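Clurniteo Outdoor Movie Screen Kit, for Parks and Block Parties

If your neighborhood has been talking about movie nights on the grass, this is the kit we'd point you to first. It packs into 2 carry bags, it goes up while the popcorn is still popping, and it has been out to Idthorpe park more evenings than we can remember (even in November, when everybody brought blankets and stayed to the end!).

What comes in the kit

The screen itself, the folding frame, ground stakes, guy lines and a pair of speakers on stands. The projector is sold separately, as many groups already have one they love, but we're always glad to help you match one up.

How big a crowd?

We suggest it for audiences of up to 400. For a bigger lawn, take a look at the Jikach, the larger screen in the same family, which is happy in front of 1,000 people and needs a few more hands to raise.

For the ticket or snack table, a plain sheet of paper over the top makes a nice clean surface, and a small stand with a slim white pole takes up very little of it. 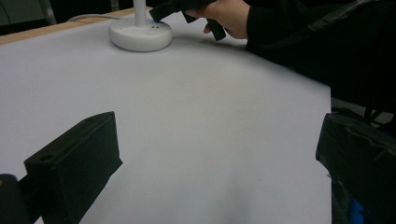

Setting up

Allow three people and a little daylight. Lay the frame flat, snap the screen on from the top corners down, then lift it together and stake it right away. Please don't leave it standing in a strong wind, however good the movie is.

Renting and buying

Sakalauskas Event Supply rents the kit by the evening or the weekend, and neighborhood associations get the third night free. Call before 5 p.m. for pickup the next morning.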